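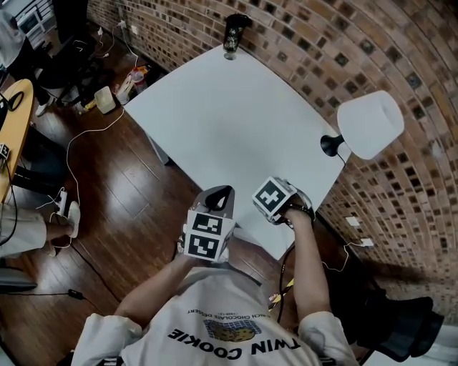
2 min read

Brarnana has started taking orders for Flondley, a pair of hand-held grippers for recording the small household jobs that robots are slow to learn. The kit went on sale 22/02/2025 in the company's web store, with a rental plan to follow for labs that need it only for a short project.

A Flondley set has a left and a right gripper, a charging dock, printed marker sheets and a license for the recording software. The person doing the recording holds one gripper in each hand and works at a table as usual. Square black-and-white markers on the grippers let the software work out where each hand is and which way it is turned. The fingers open and close with a squeeze.

The company is aiming at small teams that have a robot arm but no easy way to show it what to do. Until now many of them have steered the arm itself through each task, a slow process that ties up the machine. With Flondley the arm can stay switched off, or be in another building, while the recordings are made.

"We wanted people to be able to record in the room they already have," said Thitima Boonyarit, product lead at Brarnana. "A kitchen table is fine. A desk with a lamp on it is fine. You need decent light and a place to plug in."

Each set stores up to 100 recordings before they have to be moved to a computer. The software trims the start and end of a take, flags any stretch where a marker was lost from view, and exports the rest in a format that Steron, the company's older training package, can read. Support for other packages is planned — Boonyarit would not say which ones come first.

Buyers should know a few things before ordering. The grippers are wired, so the cables have to be kept clear of the work. They come in one size, and the hand strap may be loose on smaller hands. Thick gloves do not fit under it. The fingers are meant for light objects such as cups, cloths and packaging, and the company does not recommend them for tools or anything hot.

Spare finger sets are sold separately in packs of 4. Dow, the wireless version shown to a few customers in November, is still in testing and has no release date. Owners of the wired kit will be able to trade it in when Dow arrives, Boonyarit said, though the terms have not been set.

The first 100 sets ship from the Brarnana warehouse next month. Orders placed after that will go on a waiting list. The warranty is two years and covers the grippers and dock but not the fingers or straps.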